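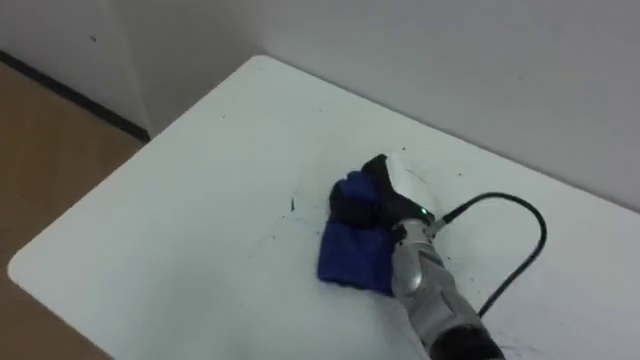
The Household Tasks Challenge asks student teams to do something most people learn before the age of 10. A humanoid robot must stand at a table and wipe it with a cloth. At the Plimidcombe Institute, the robotics club has spent the fall term on that assignment, and its members have come to respect it.

The club was founded with a single workbench and a small grant from the engineering department. It now has 30 members, drawn from mechanical engineering, computer science and, since September, industrial design. The entry they are preparing is called Brudum. It will compete at Istcombe in the spring against teams from other colleges in the region.

Under the rules, a cloth may be of any color and need not be laid flat. The robot must keep it in contact with the surface, cover the marked area and remain on its feet throughout. Judges award up to 67 points for the wiping itself. The remainder depends on posture, time and the written report.

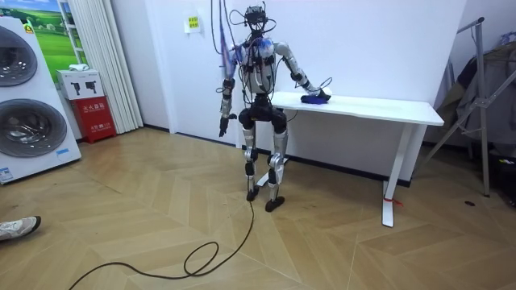 Balance has taken up the larger share of the work. When a hand presses down on a table, the table pushes back, and the legs and hips must answer for it. Early in the term the club treated the arm and the legs as separate projects, with separate groups meeting on separate evenings. The two groups were merged at the faculty adviser's request, and a shared log was opened on the same day.

That log holds 2,318 entries. Each records the commanded pressure, the position of the feet and a short remark by the student on duty. First-year members are required to read a portion of it before they are permitted to run a trial. Several have chosen it as the subject of their term papers.

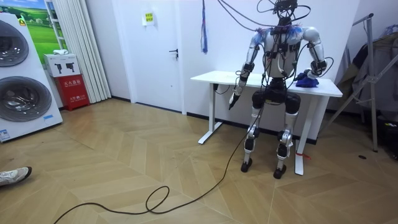

Software for the arm was built on the Nghiêm library, a motion planning package written by an earlier class and maintained by the club ever since. Members rewrote its contact routines over the summer and will submit the revised code with their report.

The club meets in the evenings during term and welcomes students from all departments. No previous experience is required. Applications for the spring term close on December 26, 2018, and should be sent to the engineering office.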